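Grovo 2.4 is out, and the planner finally stops fussing over snack bags 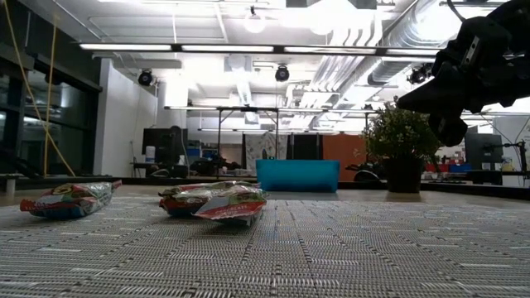
Three snack packages on the mat, with the teal bin behind them and the arm at right.

2024-10-09 - I've been waiting on this one since January! Grovo, the grasp planning tool from Drirkix, got its new release, and the big change is how it deals with shiny, crumpled packaging. The old version took every glare spot for a hole in the bag and replanned until you gave up and went for coffee.

Now it keeps several guesses about the shape and picks a grasp that suits most of them. Mārtiņš Jõgi, who wrote most of the new code, told me they tuned it on 1,052 logged grasps, and a plan comes back in roughly 88 milliseconds on his desktop. Overlapping bags are still the hard case - he wants another 200 logs of those before he touches the defaults.

Old config files load fine, but rename your "retry" block first (I forgot, of course). The Morkano plugin gets its update next.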